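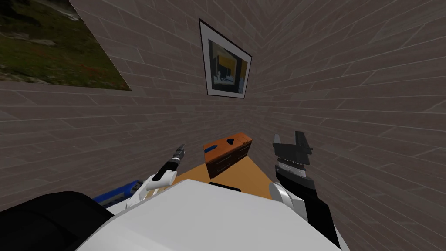
Figure 2. Simulated workstation seen from the robot's body, with both arms directed towards a small boxy unit on the table.

4.2 Changes to bench work at the Ollthorpe site

The Ollthorpe site checks and repairs small household furniture returned by retailers. Before the trial, each bench was staffed by one person, who unpacked the item, inspected it, tested any moving parts and decided whether it should be repaired, resold or broken up for parts. The work was paid at a single grade. Of the 103 people employed at the site when the study began, most had spent some time on the benches, and moving between benches and packing was an ordinary part of the week.

Promitz, the operator of the site, introduced two-armed robots at part of the inspection line under the Wirkar programme. Robot tasks were first prepared in simulation, in a plain room with a table and a single item (Figure 2). The simulated room was not intended to copy the workshop. It carries none of the trolleys, labels and part-finished jobs that surround a real bench, and several bench workers remarked on this when they were shown it during interviews. Their remarks are of some interest, as they concern what the workers understood their own job to include. One described the simulated table as 'the job with the morning taken out of it'.

The division of work settled into a stable form by May. The robots took over the holding, turning and opening of small items. Bench workers kept the decision on each item's condition and dealt with anything the robot put aside. A new post, cell attendant, was created to cover the robots themselves. An attendant looks after 2 cells, clears stoppages, and reviews new tasks in simulation before they are released to the line. Attendants were recruited from among the bench workers and were given 80 hours of training, part of it spent watching simulated runs from viewpoints such as the one shown in Figure 2.

Working from the robot's viewpoint proved harder than the training plan had allowed for. In Figure 2 the body of the robot hides the near edge of the table, and the whole room is tilted. Trainees were used to judging reach from where they stood, beside or across the bench, and several reported that they had to learn to read distance again. Those with long bench experience did not find this easier than newer staff, but they were quicker to question a planned grasp once they had understood the view. The training plan was later changed so that the robot's view and an outside view were studied side by side.

The effect on the remaining bench workers was mixed. Interviewees generally welcomed the reduction in lifting and in repeated opening and closing of drawers, which had been a common cause of sore wrists. Against this, many said that the pace of the day was no longer theirs. Under the earlier arrangement a worker could take a difficult item slowly and make up the time on simple ones. With the simple items handled at the cells, what reached the bench was mostly difficult, and the daily target had been set before the change. Promitz revised the target after the first round of interviews – a step that workers regarded as overdue.

Records kept for the Fashola study cover 500 items set aside by the robots during the trial. We use them here only to trace who dealt with each item and what was written about it, and make no claim about the accuracy of the robots' choices. The written notes grew longer over the period. Early entries often consisted of one word, such as 'stiff' or 'loose'. Later entries describe how a part moved and where it caught, in terms an attendant could use when adjusting a task. Bench workers were not paid for this additional writing and it did not appear in their job description. Attendants, by contrast, had time set aside for it. The difference in treatment was raised repeatedly at shift meetings and had not been settled when our fieldwork ended. Its bearing on grading is taken up in Section 4.3.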